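April 26, 2026
By the Cekgate workplace pages

The repair desk at Prasertsri is on the second floor, beside a large window. It is a small business that takes in chargers, cables, lamps and radios from offices in the neighborhood, checks them, and sends them back with a paper label. The woman who runs the desk agreed to speak with us for an hour, under the condition that we leave her name out. "Put the name of the shop," she said. "The customers know the shop already."

She has done this work for 11 years. Before that she sold phone covers at a market stall, and she learned about cables because people always came to her with the broken ones. "They bought a cover and then they asked me, do you also know why it does not charge? I did not know. So I went home and I read."

I asked her what is the most common problem. She did not need time to think.

"The cable is bent in the same place every day. People pull it from the wall by the cable and not by the plug. They do it in the morning when they are late. The inside breaks first and the outside looks very nice, so they think the adapter is bad, and they buy a new adapter. Then the new one also does not charge."

For this reason she never tests an adapter with the cable that came together with it. First she uses her own cable, which she trusts, and after that the customer's cable with her own adapter. If both are fine alone, she puts the customer's pair together again and moves the cable slowly along its whole length. In January she wrote this order on a card for the new colleague, who found it too slow.

"He said to me, it is 12 minutes for one charger. I told him yes, and how long does it take when the customer comes back angry?"

She likes a long cable for testing, and she wants it to lie on the table in wide curves. A short one pulls at the connector and gives a wrong idea of how tight it sits. The table must also be white, in her opinion. On the old brown one she was always losing small plugs, and black marks from a burned contact could not be seen.

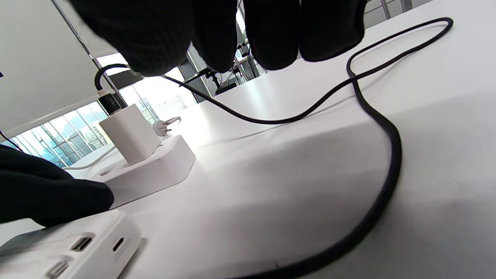 A charging adapter and its long black cable, with gloves on for the handling.

The gloves were a subject we came back to several times. At Prasertsri everybody wears the thin knit kind at the table, and she buys them in packs of 20 pairs. I expected that it was for safety, but she corrected me. A knit glove does not protect from electricity, and she was quite strict that I should write this. The gloves are for the surface. Many chargers are shiny white plastic, and finger marks on them make the customer believe that the thing was treated without care.

"It is a little bit theater," she said, and laughed. "But also my hands are dry in winter, so I am happy with them."

Do the gloves make the work more difficult? For the first week, yes. She could not feel whether the connector was all the way in, and she had to learn to look and to listen for the small click. Now she takes the gloves off only to read the tiny gray letters on a charger, when she must hold it near a lamp and scratch away the dirt with a nail.

We spoke also about power strips. She prefers the ones with USB ports in them for an office desk, because then there are fewer adapters lying about and fewer to lose. For the repair desk she wants normal sockets too, since an adapter has to be tested as an adapter. The company Tresent, which has its office downstairs, once brought her a whole box of strips after they moved their desks. Most of them had only dust in the ports. She cleaned them with a soft brush and returned them the same day, and she charged only for the brush.

Her advice for people at home is modest. Hold the plug when you pull it out. Do not wrap the cable tightly around the adapter. If an adapter smells strange, stop using it, even if the phone is still charging. She keeps 2 cables in her own bag, both plain black, and she does not care for the colored ones from shops like Dollness, though her niece has given her one.

"It is purple," she said. "It works very well. I use it at home."

At the end I asked if she would like to do a different kind of repair, perhaps something bigger. She thought about washing machines, she said, but the stairs are narrow and the elevator is older than she is. A customer was already waiting at the door with a radio under his arm, so we stopped there.

Contact | © 2026 Cekgate | Back to top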